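4.2 Comparison of the two handheld grippers

The second part of the study looked at how the choice of jaw affects the share of demonstrations we could keep. Both gripper pairs were used by the same operators, in the same room and on the same tabletop tasks, so the main difference between conditions was the jaw itself. The Ullari pair has a flat pad on a parallel slide. The Mirkwood pair has a rounded pad on the same kind of slide and weighs a little more in the hand. Neither pair is powered. The operator closes the jaws by squeezing the handle, and the opening width is logged together with the pose of each gripper.

Pose was recovered from fiducial cubes mounted at the base of each gripper and seen by a head-mounted camera. We considered an external tracker, as used in our earlier Clollstead trials, but it had to be set up again for each room and we wanted a method that would carry over to homes and offices. The cost is that a cube has to stay in view. When an operator turns the wrist far enough, or looks away from the hands, the pose is lost until the cube comes back.

Each operator worked through a fixed list of pick, move and set-down tasks. Objects were household items with no special markings. Operators were told to work at a normal pace and to retry a failed grasp once before moving on. Other people were allowed to stay in the room during recording, and the furniture was left where it stood. We did this on purpose, as a policy trained only on cleared tables tends to do poorly on tables in use. 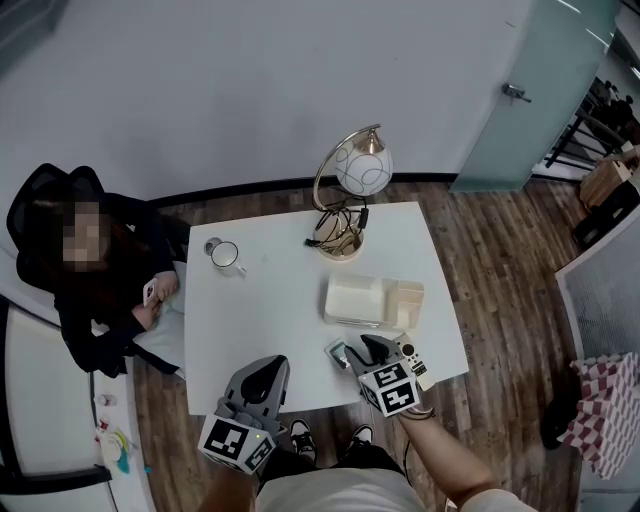 Figure 6. Operator's view of a tabletop task, with a marker cube on each of the two handheld grippers. The face of the seated person has been pixelated.

Does a rounded pad make thin objects harder to pick up? It does when the object lies flat, and operators mostly got around this by tipping one edge up with the other gripper before closing the jaws.

We recorded 113 demonstrations with the Mirkwood pair and 103 with the Ullari pair. A demonstration was kept if both gripper poses were available for the whole of every grasp and the object ended up in its target area. Under this rule, 87 of the Mirkwood demonstrations and 60 of the Ullari demonstrations were kept. Most of the rejected Ullari runs failed on pose and not on the grasp itself. The flat pad has to meet the object squarely, so operators rolled the wrist more, and the cube turned away from the camera.

Grasp failures followed a different pattern. With the flat pad, curved objects slipped out sideways during the lift. With the rounded pad, slips were less common, but small objects sometimes swung between the jaws and had to be set down again. The swing did not lead to rejection under our rule, but it shows up as noise in the object's path and may matter for training. We did not filter it out.

Two practical points came up in both conditions. Cables running from the handle toward the arm were a nuisance in longer runs, and operators tended to keep their elbows high to avoid them. Arm fatigue was also reported, more often with the heavier pair. We now use shorter blocks with a rest between them.

The labels were checked by Yuk-lan Kwan, who did not take part in the recording. Where her label differed from the automatic one - mostly in runs with a short pose dropout near the end of a grasp - we used hers. The smoothing step follows the Šindelář filter with its default settings, and we applied it after the keep-or-reject decision so that it could not hide a dropout.

The next section replays the kept demonstrations on a two-arm robot fitted with each jaw type.

Contact the authors | Copyright the authors, all rights reserved | Back to top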